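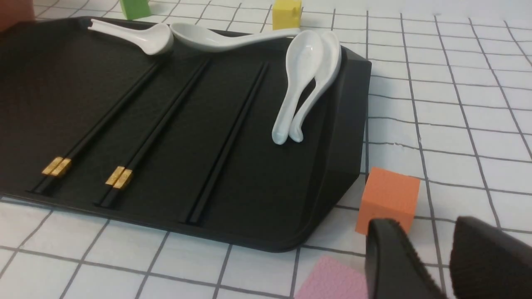
Breadcrumb: Blog > Kitchen > Storage and Tableware

Recipes Storage Tools Archive About

Flatware that does not fit a drawer

The cutlery drawer in this apartment has an internal height of two inches and a plastic insert molded for forks, knives and teaspoons. Anything outside that set ends up loose in the gap behind the insert. For me that meant chopsticks and soup spoons, and I have spent part of the summer moving both out of the drawer and onto a tray that lives on the table. The tray is matte black with a raised rim and shallow channels running diagonally across it. A pair of chopsticks lies in a channel and stays parallel. The soup spoons are white ceramic and have no channel of their own, so they go along the top edge, and two of them nest side by side on the right.

The drawer had two problems. The first was chipping. Ceramic spoons are hard but they do not like point contact, and a loose spoon in a shallow drawer hits the front panel every time the drawer is closed with any speed. I lost two spoons from the old set this way, both at the lip of the bowl. The second was pairing. Chopsticks that are stored loose have to be sorted at every meal, and mine are all black, with a gold band on some and no band on others. Pulling a matched pair out of the gap took longer than laying the rest of the table.

I tried a vertical container first. It was a Zidach utensil cup, the tall version, with drainage holes in the base. It works for cooking chopsticks, which are long enough to stay upright. Table chopsticks lean to one side and cross each other, and the soup spoons will not stand in it at all. The rounded bowl puts the weight at the wrong end and the spoon tips out as soon as its neighbor is removed. The cup now holds spatulas.

Next was a bamboo drawer divider from Cesix, adjustable, sold in a pack with a spring at each end. The spring version needs a drawer with straight side walls. Mine taper by a small amount toward the base, so the divider walked upward over several days and jammed against the cabinet frame. Sanding the ends might have fixed it. I returned it instead.

The tray was bought in May for serving, and I had been using it for that. The channels are decorative as far as I know. The paper label called the surface "Sitompul black" and gave no other information about it. It has a slight texture, a little like leather, and this turns out to matter more than the channels do. On a smooth tray a glazed spoon slides when the tray is lifted. On this one it moves a little at a tilt of 10 degrees and starts to travel properly at 20. I measured this with the level app on my phone and one spoon, so treat the numbers as applying to my tray and my spoons.

Placement notes, after some weeks of use:

Chopsticks go in with the thick ends all pointing the same way. The gold bands then sit at the same end and a mismatch shows immediately. The plain pair goes on the right.

Spoons can be nested in twos. I tried three and the top one rocks. A fourth makes the stack unstable when the tray is carried.

Leave the lower part of the channels clear of spoons. A spoon handle lying across a channel lifts the chopstick under it, and the chopstick then rolls out over the ridge.

Everything has to be dry before it goes on. There is no drainage, and water collects in the channels and leaves a mineral line on a matte surface that is hard to remove. White vinegar diluted with water worked on the one mark I had. I used 20 ml of vinegar in 200 ml of water, left it for a few minutes and wiped it off with a soft cloth. Test a corner first if your tray has a coating.

Dust is the remaining problem. Open storage on a table collects it, and matte black shows all of it. I fold a Fukis tea towel over the tray overnight. A rigid cover would be better, but the ones I have found are sized for cake stands and the clearance is wrong. If the tray has been uncovered for more than a day I rinse the spoons before use.

The drawer gap is now empty apart from a corn holder and the key for a can of sardines. I have measured it for a bread knife, and the knife is too long by half an inch.

Posted September 11, 2019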